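News > Press Room > Home and Workspace

We use cookies to remember your settings and to count visits. By continuing to browse you accept this.

Cedier Introduces the Skodari, a White Table With Very Little to Say for Itself

April. Cedier, the furniture maker based in Danko, today announced the Skodari, a plain work table with a matte white top and no further ambitions. It has no drawer, no charging pad, no cable hatch, no cup holder and no app. It goes on sale this month through the Cedier store and a small number of dealers.

The company spent two years on it. Most of that time went into removing features that earlier versions had picked up along the way, including a raised back ledge that testers used for mail, a shelf under the top that testers used for older mail, and a shallow groove meant for pens. The groove filled with crumbs in every home it visited. Cedier's design team describes the finished table as "the part that was left when we stopped getting complaints."

The Skodari is meant for people who sort, fold, wrap, cut, glue, pack or spread out paper, and who currently do it on the floor or on one end of the dinner table while the other end is being set. The top is broad and flat, and the surface is matte, so a lamp over the table does not end up in the eyes of the person sitting at it. Under cool bulbs the white leans a little toward lavender gray. Cedier sells the color as Ordinary White and has turned down several suggestions for a better name.
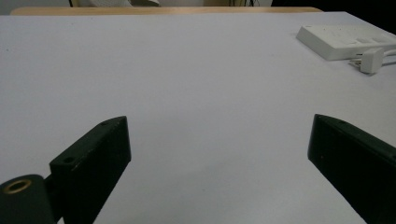 A broad matte white tabletop under cool light, with a strip of light wood beyond it.

White shows things. Cedier would like to be clear about this before the first orders ship, having read the letters that came in after its last white product. Pencil dust, pepper, lint and whatever falls out of a toaster will all be visible on a Skodari, often from the next room. A damp cloth is the recommended remedy. A dry cloth will also do the job, though it tends to send the pepper somewhere else. Coffee should be wiped up the same day. The company makes no promises about turmeric.

The first production run is 1000 tables, each one numbered on the underside, where the owner will see the number once and then forget it. Every table ships flat with four legs, a bag of bolts and one sheet of instructions. The sheet has been rewritten after a trial in which a fair share of people put the legs on facing inward and then wrote to say how much they liked the look. Cedier does not support this arrangement.

Before launch the table was lent out through the Bustusard, the community workshop in Danko, where it stood in the packing room and was used for bundling books, cutting fabric and, over one long afternoon, icing cakes. The Bustusard asked to keep it. Cedier agreed on the condition that it be used as a table and not as a place to leave coats. That condition is understood to have held for nearly 65 days.

Early users had few requests. The most common was for a drawer. Cedier considered this carefully and has decided against it, on the grounds that the company has seen inside people's drawers. A separate set of trays is in development for customers who feel strongly, and will be announced when it is ready or when the letters become too much, whichever comes first.

The Skodari comes in one size and one color. Replacement bolts are free for as long as the table is in production. Assembly takes one person with patience or a couple with a strong relationship.

About Cedier

Cedier makes tables, benches and shelves for homes, workshops and schools. All of its products are assembled with the same bolt, a decision it made early and has been quietly proud of since. The company's showroom in Danko is open every afternoon and has plenty of seating, most of it for sale.

Press contact

Review tables and samples of the top are available on request from the Cedier press desk, extension 2091. The desk is staffed from 9 a.m. to 4 p.m. Please return the samples. They make excellent coasters and the company is aware of this.

Get Cedier news in your inbox. Enter your email address to subscribe to our newsletter. You can unsubscribe at any time.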